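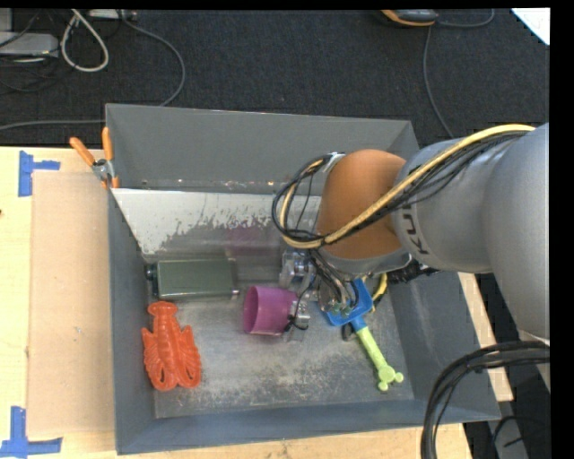
Chain lube for a wet commute?

brakum80
Posted Wednesday, April 6, 2022
I ride 182 miles a week, mostly on gritty roads, and I'm going through chains too fast. Using Ernidine wet lube now. Is wax worth the trouble?

Soudabeh Zarei
Yes. I switched two winters ago and the drivetrain stays clean. You do have to strip the chain completely first or the wax won't stick.

lowgear533
Disagree for a commuter. Wax washes off in one good rain and then it squeaks all the way home. Wet lube, wipe it down every night, done.

Soudabeh Zarei
Mine lasts more than one rain. Did you use hot wax or the drip kind?

lowgear533
Drip. Skekell, the one in the white bottle.

Soudabeh Zarei
That would explain it. Hot wax holds up a lot better.

tallbike
How many miles are you getting per chain, OP? I got 2938 out of my last one on wet lube and only wiped it on weekends.

brakum80
Less than that. I haven't been wiping it at all, just adding more.

lowgear533
Well, there's your problem. Start with a rag before you buy a slow cooker.

brakum80
Fair. New chain goes on Saturday and I'll try wiping first.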